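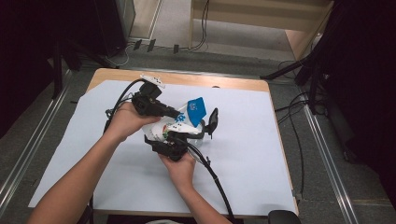 Two-gripper work at the paper-covered table, Jorbridge Robotics Club.

Jorbridge Robotics Club
Minutes of the regular meeting, Sunday, September 21, 2025

Present: Perla Ocampo (chair), Teodoro Arellano, Brisa Ibarra, Kaj Kvaran, Lovisa Hellström (minutes)
Apologies: none received

1. Minutes of the last meeting

Accepted with one correction. Kaj did not "agree" that the handheld grippers were ready for the student project. He agreed that they turned on. Corrected in the club copy.

2. Folding project: where we are

Teodoro reported that the set of hand-guided recordings now stands at 569. The target written into the project plan in April was 1000. He thinks the rest can be done before the Treloar meet if people keep to their slots.

Kaj asked where the 1000 came from. Teodoro said it was in the plan. Kaj said he knew that, he was asking who picked it and on what grounds. Perla said she picked it, from a talk she went to, and that she would not defend it very hard. Kaj would like the minutes to show that he does not think a round number is a goal.

Brisa asked how many of the 569 are any good. Teodoro said he has not thrown any out yet. There was some discussion of what "good" would mean. Lovisa said that if we cannot say what a bad recording looks like we should stop making more until we can. Perla did not want to stop. Left as follows: Teodoro and Brisa will go through the existing recordings and write down why they would drop one, before anybody argues about the total again.

Action: Teodoro, Brisa.

3. Crumpled paper goods

Brisa presented the case for keeping crushed cups and cartons in the object set. Most of the practice so far has been on clean boxes, and clean boxes are not what the Treloar task sheet asks for. With a printed carton that has already been squashed, the two grippers have to hold from different sides and the thing gives when you press on it. She finds it much harder and thinks that is a reason to do more of it.

Kaj is not convinced. When a person has a gripper in each hand, he said, the person is doing all the clever part, and we are recording how Brisa handles trash. Whether the arm will learn anything from it is a separate question and we have no result either way. Brisa said that was true of the clean boxes too. Kaj agreed that it was.

Lovisa pointed out that no two crumpled cups are alike, so we will not be able to repeat a test exactly. Suggested that each piece get a number and be kept in the bin after use. Teodoro worried about the smell. Agreed that only rinsed items go in the bin.

Perla asked for a small trial before we commit more Sundays to this: same arm, same program, clean boxes against crumpled pieces, with the results written down even if they are embarrassing. Kaj will draw it up.

Action: Kaj. Action on numbering: Lovisa.

4. Cables

Raised again by Lovisa. Both handheld grippers trail a cable over the paper, and when the hands turn over, the cable goes with them. Teodoro says you get used to it. Lovisa said getting used to it means every recording contains a person working around a cable, and the arm has no such cable.

Perla had looked at the wireless kit from Rindametti. The seller's page promises "natural motion," which got a laugh. No price was given without a phone call. Perla will make the call but the club is not to assume we can afford it. In the meantime Brisa will try running the cables up the forearm with soft straps.

Action: Perla, Brisa.

5. Paper sheet on the table

Kaj asked whether the pale sheet is helping or just making the white cups harder to pick out. Nobody present could remember why that color was chosen. Brisa likes it and says the wood is worse. Agreed to try a darker sheet for one session and compare. Teodoro has a roll at home.

Action: Teodoro.

6. Treloar meet

Entry form is due. Perla read out the draft paragraph describing our project. Kaj objected to the words "teaches itself." Lovisa objected to "any object." Both struck. The paragraph is now 2 sentences long and Perla says it sounds like we are entering a stapler. Approved as amended, four in favor, Perla abstaining.

Kindmont has asked whether we want to share a table at the meet. Their team borrowed our clamps last year and the clamps came back with one screw missing. Agreed to share the table. The clamps stay with us.

7. Any other business

Teodoro asked that people stop changing the names of folders. Brisa said it was one folder.

Kaj asked for 2 minutes at the next meeting to talk about whether the club should write down its failures somewhere the newer members can read them. Put on the agenda, with a time limit.

Meeting closed. Next meeting same room, same time, in two weeks.

Minutes taken by Lovisa Hellström

Recent items
Minutes, previous regular meeting (corrected)
Treloar meet: entry form and task sheet
Rules for the parts bin
Clamp loan, Kindmont: correspondence
Project plan, April
How to book a recording slot

Last updated by L. Hellström after the meeting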